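Wultance > Join us > Equipment planning, part-time

Equipment Planner for Household Robot Work (part-time, Detdale)

We are a small company, and for a long time we bought things the way small companies do, which means whoever shouted loudest on a Tuesday got their gripper. It was fun, in its way, and we have a very nice closet of adapters that fit nothing to show for it. But we are getting ready to buy our first pair of real two-armed robots for opening doors and tidying up in ordinary homes, and we would love to have somebody with us who enjoys a spreadsheet and isn't shy about asking "do we need that?" in a room full of enthusiasts.

If you have planned equipment for a school workshop, a hospital department, a theater, a farm or a kitchen, please keep reading. You don't have to be an engineer. Several of us are, and we will happily explain anything you ask about, probably at greater length than you wanted.

What the job is about

Right now nearly all of our work happens in simulation. We run the arms through rooms with doors, handles and small things lying on the floor, using our own setup, Lellow, and what we learn there is supposed to tell us what to spend money on. How far does an arm have to reach before a longer (and much more expensive) one makes sense? Is a plain two-finger gripper good enough, or do we pay for something fancier? How wide does the base get before a hallway becomes a problem? The team has opinions on all of it. What we don't have is a purchase plan that our director can sign, and we need a first full draft by the end of April.

You would sit with the people running the tests, look at the same views they look at, and turn their wish lists into costs, delivery times, spare parts and a sensible order of buying.
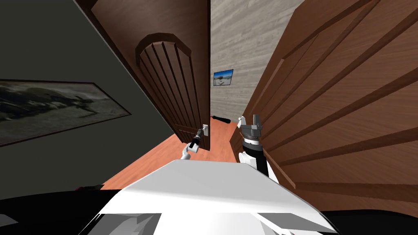 One arm nearly at the lever handle, the other gripper open and empty.

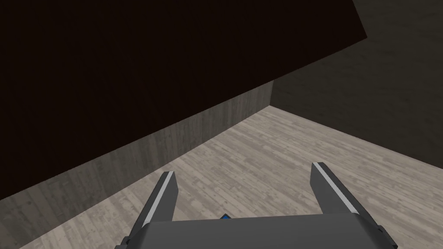 What you would be doing

- Keeping the equipment list. It has 319 lines at the moment and a good many of them are the same cable under different names, so there is some satisfying weeding to be done early on.
- Asking suppliers for quotes and comparing them fairly, with shipping, training and repairs counted in.
- Working out what the test room in the Halilović building needs before anything heavy arrives: power, floor space, doors we can practice on and replace when they get tired of us.
- Writing the yearly budget with the team, including the boring parts like batteries, fingertips, insurance and storage.
- Telling us kindly when something can wait until next year, or be rented, or be borrowed.

What we hope you bring

Experience in buying or budgeting for equipment of any kind, patience with half-finished information, and clear everyday writing. You should be comfortable phoning a supplier you have never spoken to before. A bit of curiosity about robots would be lovely. Knowing any simulation software is not required, and you will get a proper tour of Lellow in your first week.

Hours and practical things

The post is up to 70 hours a month, spread however suits you, though we do ask that you join the planning meeting on Tuesday mornings, in person if you can manage it. There is a desk by the window, decent coffee, and parking behind the building. The contract is for one year to begin with, and we would very much like to extend it.

How to apply

Send a résumé and a page, typed or handwritten, about something you once helped buy and whether you would buy it again. We enjoy reading about mistakes, so please don't leave those out. Address it to Ilir Petek, who will write back to everyone who applies and can answer questions about the work beforehand. If you would rather come by and see a test running first, tell Ilir and we'll find a time.

Contact: Ilir Petek, Wultance, Halilović building, Detdale | © Wultance | Back to top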